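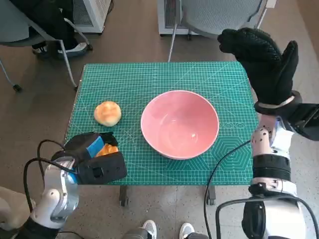
Photo: Brenda Olivares

Workshop notebook, Nov 10, 2024

Okay, the bun and bowl table. I want to get all of this down before I forget it, because the next round of sorting is mine too and I know what my memory is like.

So the green cutting mat is staying as the table covering. I went back and forth on this for most of September – we had the felt cloth, then the bare tabletop, then that awful waxed paper that curled up at the corners – and the mat wins by a mile. It lies flat, crumbs brush right off, and the white grid means I can put a bowl back in the same place twice without squinting at a tape mark. If anybody wants to set up from my notes: bowl near the middle, a touch to the right, bun on the left half. That's the whole layout! I don't bother lining things up with the hexagons down in the right corner, but they're handy for saying "no farther than this."

The pink bowl is my favorite of the bunch and I will hear no arguments. It's ceramic, so it has some weight and doesn't go skating off when a bun bumps the rim (the plastic ones from the Vusico box do, every single time, and then somebody's under the table). The inside is a paler pink than I'd like because it does catch the ceiling light and throw a white shine back at you. I tried moving the table toward the wall and the shine just moved with it. Leaving it alone. Brenda if you're reading this, please don't sand my bowl.

Now the buns. We've got two kinds of thing going here, the round golden-brown one with the shiny cracked top and the more orange stuff, and they shouldn't be thrown together in one bin the way I found them last week. The golden-brown one is the standard. When in doubt, start with that one on the left and the bowl empty. The orange ones go in the second bin with the lid, and yes I know the lid doesn't fit, just rest it on top.

Spent the first part of the morning going through the bakery shelf and the inventory sheet, which has not matched since we moved over from the Treverby building. The sheet says 297 pieces in the food set. I'm not recounting, I only crossed out the things I know for certain are gone, which is the croissant with the broken end and the whole bag of dinner rolls that went to Villalba and stayed there. They've had it so long I think we should just call it theirs. I did write to ask, very nicely. No answer yet.

Order notes while I have them in front of me:

Another mat in the same green, same grid. The last one came from Gola for 40 dollars with shipping, and I'd pay that again. Not the gray, the gray looks dingy under our lights.

Two more bowls, ceramic, and please one that isn't pink so we can say "the blue one" and mean something. A matte inside would be lovely if they make it.

Flat brush and pan for the crumbs of paint that come off the older buns. The big broom just pushes them around the floor, and on that speckled beige they vanish until you step on one.

Small table: the casters are fine, I take back what I wrote before. I'd complained that it rolls, but I'd like to keep it on wheels so one person can shift it. What it does need is a quick push test before you set anything on it. I lost a whole layout on Friday's leftovers pile because I leaned on the edge to read the sheet – bowl went one way, buns went everywhere.

Chairs. Please park the gray office chairs back over by the air conditioners when you're done, and leave the side by the mat clear. I keep finding one rolled right up against the table leg and then I have to squeeze past with a tray of pastry like a waiter at a very small wedding.

The portable air conditioners are loud today but I'm not turning them off, it gets stuffy in that corner by lunch. If you need to talk to someone across the table just talk louder.

One question for Brenda: do we want the bun going into the bowl to count as "put away," or is the bowl only for serving and the bin is where things get put away? I've been writing it both ways and it makes the log a mess. I'd vote bowl for serving, bin for putting away. I'll keep it like that until I hear from you.

Left to do: relabel the second bin, find the other lid, and wipe down the mat with plain water only (the spray cleaner leaves it tacky and the buns pick up fuzz).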